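Notes for the sleep talk, Fovthorpe library, Wednesday evening. Talk runs 40 minutes, then questions. Slides are numbered in the corner.

## 1. Start

Thank the library. Say where the restrooms are. Ask who slept badly last night and wait for hands.

I worked the night shift at the Tesier bakery for a long time and slept in the daytime. Most of what I know about bedrooms comes from trying to sleep at ten in the morning on a street with a school on it. I'm not a doctor. If anyone snores hard and wakes up gasping, they should see one. Say this early and say it again at the end.

## 2. Light

- Streetlights, phone chargers, the clock on the cable box.
- Blackout curtains leak at the top and the sides. Mine did until I moved the rod up and let the fabric run past the window on both sides.
- Black tape over small lights works and costs almost nothing.

Pass the curtain sample around. Get it back this time.

## 3. Heat

Most people keep the bedroom too warm. Turn it down in the evening, an hour before bed, and add a blanket if you need one. Two thin layers are easier to manage at 3 a.m. than one heavy comforter. Couples who disagree about heat can use separate blankets on the same bed. People laugh at this one, so leave a gap.

## 4. Bedding

Thread count is the question I always get. I have bought sheets at 300 and sheets at 500 and could not tell them apart after a month of washing. Weave matters more to me. Percale feels crisp, sateen feels smoother and sleeps warmer. Flannel is for winter.

Wash new sheets before using them. Skip the fabric softener.

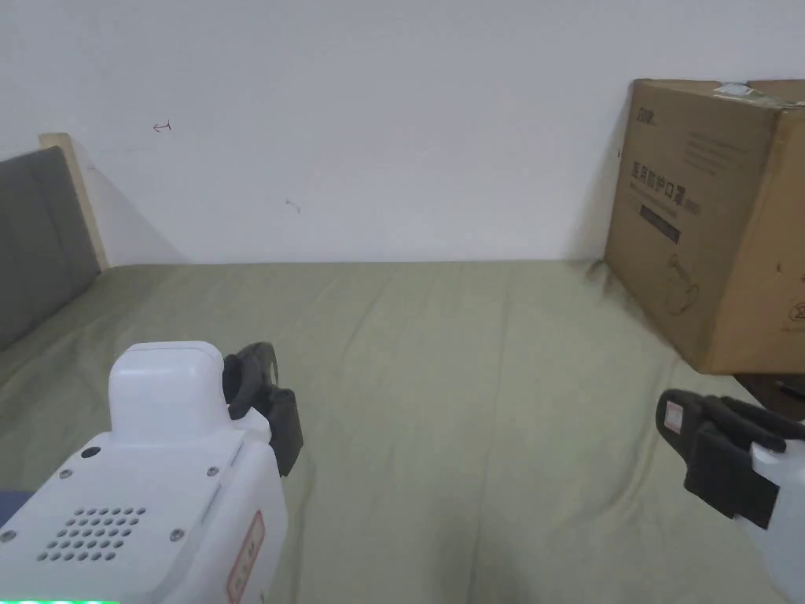
Pillows wear out before mattresses do. Fold one in half and let go. If it stays folded, replace it. Side sleepers usually want a thicker pillow than back sleepers, but bring up the neck issue only if asked — it ate ten minutes at the Hennessy Senior Center.

Mattress prices: the showroom in Rirnen had one for over 4000 dollars. I lay on it. It was fine. Mine was much cheaper and is also fine. Don't name the store.

## 5. Noise

Fan, white noise, earplugs. Play the fan recording for a few seconds only, volume low. Check the speaker before people come in.

Soft foam plugs have to be rolled thin and held in place while they expand. Demonstrate with a clean pair.

## 6. Waking up in the night

Turn the clock to the wall. If you are still awake after a while, get up and sit somewhere dim. I fold laundry. Go back when you feel sleepy.

Skip the caffeine slide if it is already past 7:30 — the handout covers it.

## 7. Questions

Likely ones: naps, melatonin, dogs on the bed. On melatonin, send them to a pharmacist. On dogs, I have one and he sleeps on the bed.

Handouts are on the table by the door. Repeat the part about snoring.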